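How to Read the Weight Sticker Before You Load Your Truck Camper

If you have just brought home your first slide-in camper, congratulations, and please hold off on filling the water tank until you've spent ten minutes with a pencil. 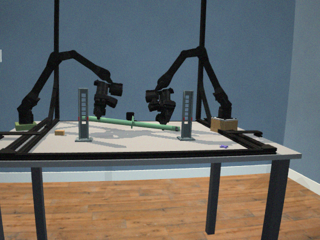
Step 1. Find the payload number

Open the driver's door and look at the pillar for the tire and loading sticker. You want the line that says the combined weight of occupants and cargo should never exceed a certain figure. Ours says 1,717 pounds. Yours will be different, even if your neighbor bought the same truck in the same color, so please don't borrow anybody else's number (I did that once with a Galtmont owner's brochure and had to start all over again).

Step 2. Add up what rides in the truck

Write down the camper's dry weight first. Our little Skomero shell is 1,000 pounds on the nose, which makes the arithmetic friendly. Then add the people, the dog, the battery, the propane, the jack brackets, and whatever lives behind the back seat. Water is 8.3 pounds a gallon and it sneaks up on you! Everything the dealer bolted on after the truck left the factory counts too – bed mat, running boards, all of it.

Step 3. Check the rear axle

The same pillar usually has a second label with the axle ratings, marked GAWR. A camper sits mostly over the back wheels, so you can be fine on payload and still be too heavy back there. Look at the load rating on the tire sidewalls while you're down there.

Step 4. Go to a public scale

Fill the fuel tank, load up as if you were leaving for a week, and get everybody in their seats. Ask for separate front and rear axle readings. When we finally did this last September we were 231 pounds heavier than my pencil had promised, and most of it was canned food and a Veltach generator I'd forgotten to write down.

Step 5. Set the tires cold

Pump them up in the morning before you drive anywhere, using the pressure on the door sticker as your starting point. Keep the scale ticket in the glove box with the date on it, and weigh again whenever you add something big.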